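Search this site Search Go
Frequently Asked Questions: Blur-Weighted Training
Reading time: 2 min

What question did the Soreneck study address?
Wrist cameras produce many blurred views whenever an arm moves quickly. The usual practice is to discard them before training. The study asked whether a policy learns better if those views are kept and given a lower weight.

How was the comparison made?
Two policies were trained on the same 98 demonstrations of tabletop handling. One received only sharp views. The other received every view, each weighted by a blur score. Both were then given 33 trials under the same conditions.

What was the result?
The policy trained on sharp views completed 18 trials. The weighted policy completed six more. The gain came mostly in the approach to an object, when the arm is moving fastest.

How is the blur score calculated?
The score is taken from the background only. The gripper fingers travel with the camera and remain fairly sharp even when the table behind them is smeared. Including them made fast motion look slower than it was — an error found in the first version, Plellow, and corrected in the current one, Hebden.

Does the method require a second camera?
No. It uses the wrist view alone.

May the result be applied to other arms?
It has been tested on one type of arm only. Users should repeat the comparison on their own equipment before relying on it.

Where should questions be sent?
Questions and comments may be left on this page. They are reviewed each Thursday.
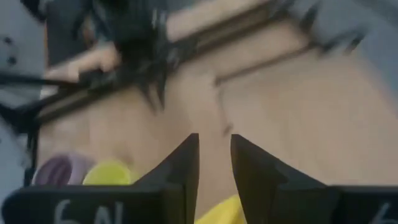
Bradley Bloxham: Does the mask for the fingers have to be redrawn if we fit longer ones? Ours reach well into the middle of the view, and I would expect the old mask to let the tips through and pull the score down.

Contact the Taltulell Office | Copyright Soreneck | Back to top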